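3.2 Recasting and viewer retention

We turn now to the second question — what happens to an audience when a lead role changes hands between seasons. The serial we use is Gastdale, a family-business drama that ran for 6 seasons and recast two of its four leads along the way. It suits the purpose. Long run, steady time slot, and a fan base that wrote a lot down.

Earlier work on recasting has mostly looked at daytime soaps, where viewers are used to it and a voice-over tells them who is now playing whom. Prime time is different. Fewer episodes, longer gaps, and a marketing push each fall that puts the faces of the leads on everything. A new face is then a bigger event. Onyshchenko argues that viewers attach to the part first and the performer second, while Datel holds the reverse for any role seen for more than one full season. Neither tested the claim on the same show before and after a swap.

Our sample was drawn from the Brorow message boards, which hosted the most active Gastdale forum during the original run. We pulled 1000 posts, half from the month before each season opener and half from the month after. Two coders read all of them. A post was marked as a recast post if it named the role and made any judgement about the new performer, good or bad. Posts that only repeated casting news were left out. Disagreements were talked through until settled, which took longer then planned.
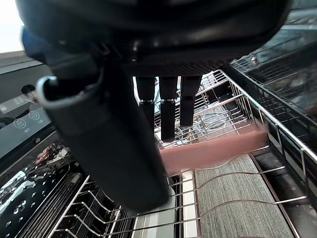
Of the posts kept, 111 dealt with the first recast, the elder daughter. Fewer dealt with the second. We expected anger and found some of it, mostly early. Typical complaints: wrong voice, wrong age, too soft in the boardroom scenes. But the tone shifts by the middle of October, once the wedding episode has aired, and most later posts refer to the character by name only. The old performer drops out of the talk almost entirely. See Figure 4 for the split by week.

The second recast went worse. Same network, same writers, same amount of notice. What differed was the script. In the first case the new performer entered in the middle of a feud, with lines that leaned on things viewers already knew about the daughter. In the second the character came back from a long trip abroad with a changed temper and a new love interest, so everything was new at once. Several posters said outright that they would of accepted the actor in the old storyline.

Figure 4. Recast posts by week, first and second lead change, Gastdale forum. Weeks counted from the season opener. Reposts removed.

This gives partial support to Onyshchenko. The part does carry over, but only if the writing keeps it in one piece. Datel's point about the length of the first performer's run may still hold — our two cases are too close on that measure to tell.

Limits. One show, one forum. People who stopped watching probably stopped posting too, so the softer tone late in the season could just be the unhappy ones leaving. We tried to check this by following 30 frequent posters across both swaps, and most stayed on, but frequent posters are not ordinary viewers. Ratings by episode would help. We had them by season only. Section 3.3 takes up the third question, the role of trailers and advance clips in preparing viewers for the change.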